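# The Walon bench cell: a gallery

Walon rents out a two-armed robot cell by the week, together with enough software to make you feel responsible for it. The pitch is that small shops with small, fussy products can try out sorting and packing before they buy anything. I run a small, fussy shop. I took the cell on the 6-week plan, and the pictures show it at the sort of work I had in mind, which is jewelry trays and the boxes they end up in.

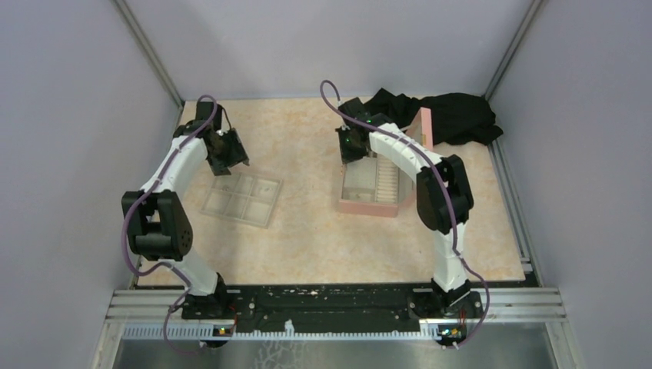
**Ivan Vakulenko**
*Owner and chief packer, Jolwood Gifts*

Walon calls this job "tray to box." The tray has six compartments, the box has a slotted insert, perhaps for rings, and the arms have one gripper apiece. My own hands do the same job while listening to the radio, but they want weekends off.

The purple cables come as standard. I asked if they came in gray and was sent a link to the accessories page, where they do not. The setup guide runs to 167 pages, of which I needed 70, and the index was no help in finding out which.

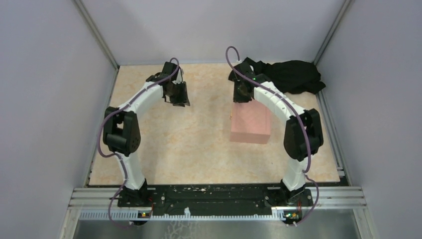
*Jolwood workshop, 2022-08-22*

Foam is where Walon suggests you start, and it's good advice. A pink block will forgive a gripper coming down on its top edge in a way that a customer's earrings won't. The practice routines are the best part of the package: short, plainly written, and easy to change. The scuffs on the mounting bar don't bother me. My own workbench looks worse and I paid full price for it.

Support is by email only. Replies are polite and tend to answer the question before the one you asked. 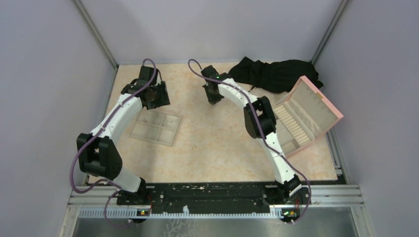

Gift boxes are most of what Jolwood ships, and they are the reason I looked past the cheaper Iwasaki rental, which has one arm and a very nice brochure. I wanted two arms for lids. Walon's list of supported packaging says "hinged boxes, open," and I'd read the second word as a formality. With the lid leaning back like this one, the rows of slots are all there to aim at, and the software lets you mark them one at a time (bring coffee). Closing lids is in the Unum add-on, another $500, and I have not yet talked myself into it.

The quote covers delivery, the practice routines and pickup. It doesn't cover foam. Prices were last changed in April, so ask for the new sheet, and ask what "onsite training" means while you're at it. Mine was a video.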